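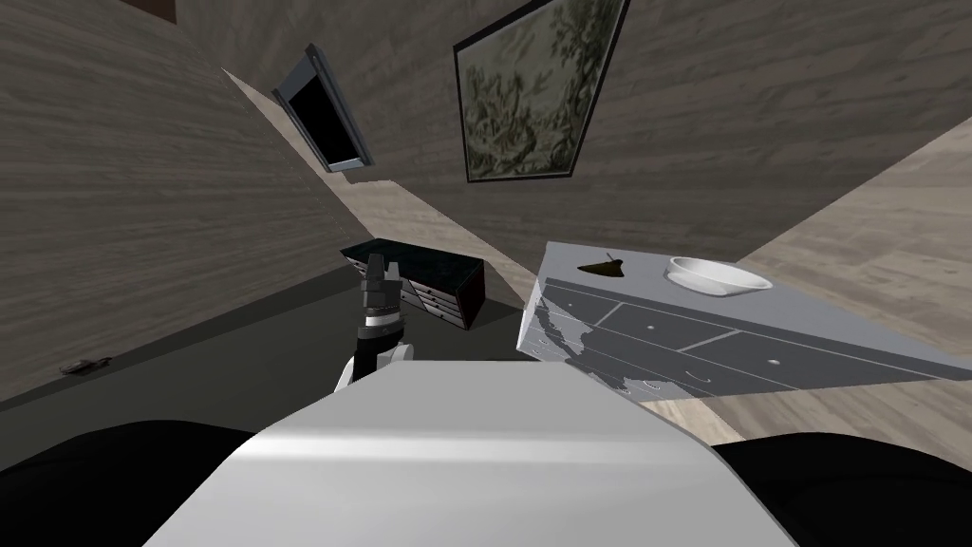 Rolland, furnished room. Black cabinet behind the gripper, gray dresser with the white bowl to the right.

Home Diary People Code Contact
Print this page | E-mail this page

October 26, 2024

The full evaluation finished overnight and the number is 781 out of 1,000. I read it before I had my coat off, then went back and checked that it was the right run. It was. The config had the pause switched on and the seed list was the one Tobias froze in September.

For my own record, the thing being tested is the second look. The arm drives toward the object the way it always has. Just before the fingers would close it stops, fingers open, and the network gets a fresh image and makes a new guess at where the object is. If the new guess is close to the old one, it closes. If they disagree, it backs off along the line it came in on and tries again from the new guess. It gets to do that once. After that it has to commit or give up, and giving up counts as a failure in the score.

Samah wanted it to be allowed to back off as many times as it liked. I held out for once, mostly for the sake of run time, and also so we could tell what the second look was doing. With unlimited retries I think the score would go up and we would learn less from it. She still doesn't fully agree. We left it that she can run her version after the paper draft is out of the way.

Spent the morning on failures. I went through them by hand with Thierry on the call from Honton. The score file only says success or failure and a short code, and the codes are too coarse. "Missed object" covers a finger landing on the near side and pushing it, a finger landing on top of it, and an arm that never got near it at all. We need to split that code. Thierry is going to write the new checks from contact data in the simulator so we don't have to rely on someone watching replays.

What we saw in the replays, going by notes:

The small objects on top of furniture are still the worst. The brown one with the thin stem on the gray dresser is bad in nearly every layout. The estimate is pulled toward the stem end and the fingers come down off center. The second look helps a little there but both looks tend to be wrong in the same direction, so they agree with each other and the arm goes ahead and closes. That is a real weakness in the method. Agreement between two guesses from the same network is weak evidence when the network has a habit.

The bowl is much better. When it fails, it fails on the rim, and the second guess often catches it.

Things left on the floor are hardly ever chosen as targets in this set. I had forgotten that. If a reader asks about floor objects we have nothing to show them, and the text should say so.

Maëlys joined after lunch and asked the question I should have asked in September: how far apart are the first guess and the second guess in the runs that succeed? We had never plotted it. She did it while we were talking. Most of the successes sit in a tight clump where the two guesses nearly match, and then there is a long thin tail where they were far apart and the arm backed off and got it on the second try. The tail is what the method is buying us. It is smaller than I had hoped and I would like to see it next to the same plot for failures before I say anything about it to Odette.

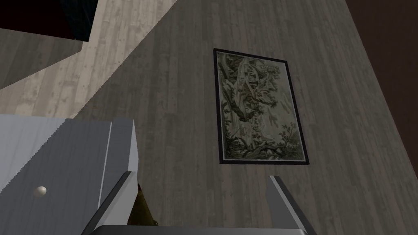
Stilari Manipulation Group, Diary Pages

Pulled one of the pause images for the draft. The fingers are open and the green object is just past them, next to the white cabinet, with part of it behind the left finger. I like it for the draft since it shows what the second look has to work with. The network is asked to place something it can only partly see, and its own hardware is what is covering it. In the first image of an approach the object is usually small but whole. In the second it is big and often partly hidden. I had assumed closer would always be better and I don't think that holds.

Tobias suggested stopping a bit earlier, before the fingers get between the camera and the object. We can do that easily, it is one distance in the config. The trouble is that an earlier stop leaves more blind travel after the second look, which is the travel we were trying to get rid of. There should be a best distance somewhere in between. He will sweep it on the small set first and we'll only spend the big machine on the ones that look worth it.

The other job today was the training data. We have 1,343 demonstrations in the current set. All of them were collected before the pause existed, so not one contains an example of backing off. The back-off is scripted. Samah thinks that if we recorded some with the pause in them, the policy could learn when to retreat and we could drop the threshold. She may be right. It would also mean collecting again, and the people at Turkesdale who did the first batch are busy until their own deadline is past. I wrote to them anyway.

We only use one of the robot's 2 arms in all of this. Odette asked again whether the second arm could hold a drawer open or steady something. It could, in principle. I said no for this paper.

One annoying thing. The picture on the wall turned up in the failure list. In a handful of runs the first guess landed on the leaves in the artwork when the target was a green object. The second look didn't fix those, as the arm had gone the wrong way from the start and the object was out of view by then. Thierry wants to swap the artwork between runs. I would sooner keep it where it is, and report it. Not settled.

Baseline without the pause is queued on the same seeds. The old baseline was run on a different list and can't be put in the same table, however much I would like to. It should be done by tomorrow evening if the queue stays clear.

To do: split the missed-object code (Thierry). Distance sweep (Tobias). Guess-difference plot for failures (Maëlys). Send Odette the score with the floor-object note attached. Rename the output folder, it still says "test".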